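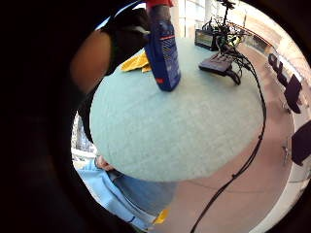 Seven months into the automation thing at Gruber and I still wipe tables, just fewer of them! My old route was the whole second floor, bottle and cloth, every round table, and by Friday my wrist was toast. Now part of my shift goes to showing the new system how wiping is done, which is slower than wiping (so much slower) but I get to sit down.

Rahel Wallner from the evening crew hates it. She liked having the floor to herself, and she's worried about her hours come October. Fair enough. I asked our manager and got a shrug.
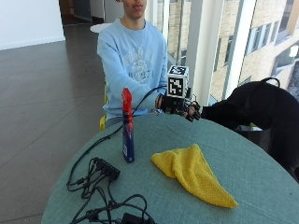

What I miss

The quiet, mostly. And finishing a room and knowing it was me who did it.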